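Wrist cameras, handovers, and the grasp planner that would not let go

Quick one today, I have a build running and it takes forever. People kept asking what happened to the handover branch so – this is what happened to it.

Short version: it works better than it did in November. It is not done. The planner is fine, the perception is mostly fine, the bit in between was garbage and I wrote the bit in between.

Long version. We have two arms on one table, each with its own planner process, and a thing called Memlow sitting on top that decides who does what. Memlow is our task layer. It started as a config file with opinions and now it's a whole service. Its job in a handover is simple on paper: arm A presents, arm B approaches, B closes, A opens, everybody backs off. Five states. I had it down as an afternoon.

The trouble is thin stuff. Give it a block or a cup and the two grippers have acres of room. Give it something flat and round and there's maybe one good way for the second gripper to come in, and it depends completely on how the first one is holding it. Tilt changes everything. And the pose estimator hates discs, obviously, because spin a disc and it looks the same, so the rotation estimate just wanders around all day and the approach wanders with it. You'd get a nice plan, then 200 ms later a totally different nice plan.

Fix number one was to stop pretending we know the spin. I marked the object as symmetric about its axis and let the planner pick whatever angle is cheapest, then lock it. Locking was the important part. Once it commits to an approach it has to see something really different before it's allowed to change its mind. Felt like cheating. Kept it.

Fix number two was the mask. Stripes are mean. The segmenter we use in Bautista (the perception stack, named after the street the old office was on, no deeper meaning) was trained on plain tables mostly and any stripy background pulled the edges of the mask all over the place. So now there's a striped cloth down for testing and I refuse to take it off until the numbers are good without special casing. Small white objects against white bands – worst possible combo, do recommend for finding bugs. 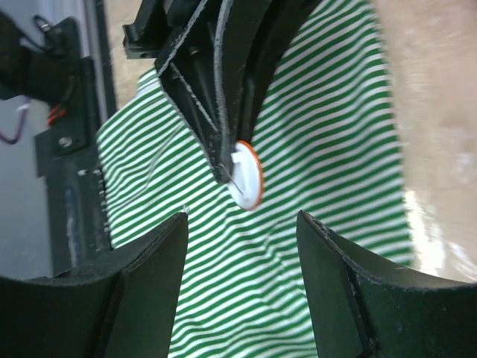 Laststead, 2024-04-02

White disc on edge in the other gripper, thin orange rim, our right arm's fingers open and waiting underneath. The rim is what got me thinking. It's the only strong color on the whole object and it gives you a partial ellipse for nearly free. Fit that first, get the tilt from it, THEN ask the mask about the rest. Had it the wrong way round for weeks.

Also the black fingers. In the wrist view you have our own two plus the other arm's gripper and they're all dark, and the segmenter was happily merging them into one big dark blob thing. Self-filtering only knew about our own arm. Now both arms publish joint states to one place and each camera masks out both models before anything else runs. Should of done that at the start. The masks are a bit fat, so we lose some of the object right by the contact point, but the rim fit doesn't care much.

Then timing. Arm A was releasing on a "closed" message from arm B, and closed meant the fingers had stopped moving. Stopped moving is not the same as holding something! Fingers stop when they hit each other too. So there's a check now on finger width plus motor current, and A opens 65 ms after both agree. That number came out of a sweep, I have no theory for it. Lower and it gets twitchy, higher and the two arms start fighting over the thing.

Stuff still broken:
– glare on the table. There's a hot spot near the edge of the cloth and the segmenter sometimes reckons it's a second white object. Thresholding it is a hack, have not done it yet
– replay tool (Hedent) drops frames if both wrist streams are on, so half my debugging is guesswork
– version 9 of the state machine diagram is wrong, use the code
– collision margins between the two grippers are hardcoded. I know

If you are on the branch already, pull again and rebuild the messages package first or it will fail with a very unhelpful eror about field types. The 2 launch files are merged into one now, old one just prints a warning.

Next up is moving the approach lock into Memlow where it belongs, then taking a proper look at Hedent. Build's finished. Failed. Back later.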